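Assunto: Re: [queijos-e-lacticínios] Requeijão que não liga
De: Defne Şimşekoğlu
Data: setembro de 2020

Olá Ekrem, olá a todos,

Ekrem Bozkurt escreveu:
> Fiz duas vezes o requeijão com o soro do Cele e das duas ficou
> granuloso, quase areia. Usei 2 litros de soro e 400 ml de leite
> gordo. Será do sal? Ou é a panela?

Do sal não é, quase de certeza! A mim cheira-me a soro velho. Se o foste buscar à Bernotano e só o usaste no dia seguinte, já vinha ácido, e soro ácido dá sempre esses grãozinhos teimosos. Tenta aquecê-lo no próprio dia, devagar, e só junta o leite lá para o meio (eu junto-o morno, manias minhas).
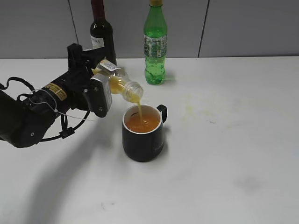
Sumo de laranja a cair na caneca preta.

Outra coisa: não mexas depois de começar a subir. Eu sei que custa, fica-se ali de colher na mão a olhar para a panela, mas cada volta parte a coalhada toda. Desliga, tapa e vai à tua vida um bocado.

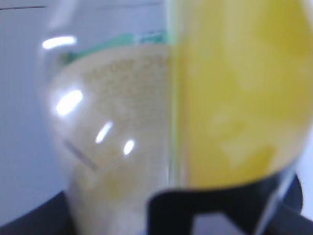 Quanto ao leite, o da Zovier serve muito bem, mas lê se é pasteurizado ou UHT. Com UHT nunca consegui nada de jeito — fica uma papa que passa pelo pano e vai parar ao lava-loiça. Em junho estraguei assim uma panela inteira e ainda me dói.

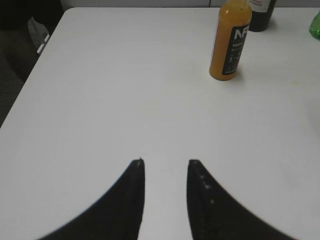

O tampo branco entre os dois dedos pretos.

Já agora, alguém aqui comprou cinchos à Carkance? Os meus estão a rachar na base e queria uns mais baixos, para queijo fresco. Vi que fizeram uma encomenda de 3000 para as queijarias da serra, por isso devem ter de todos os tamanhos, mas ao telefone só me falaram dos grandes.
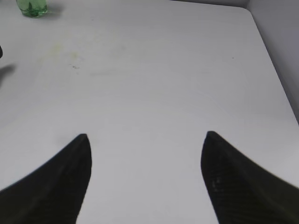
Os dedos da pinça, outra vez, com as pontas para cima.

Ekrem, se fizeres nova tentativa, conta como correu e diz-me quanto tempo o deixaste a escorrer. E guarda o soro que sobrar, que para amassar pão é uma maravilha!

Beijinhos,
Defne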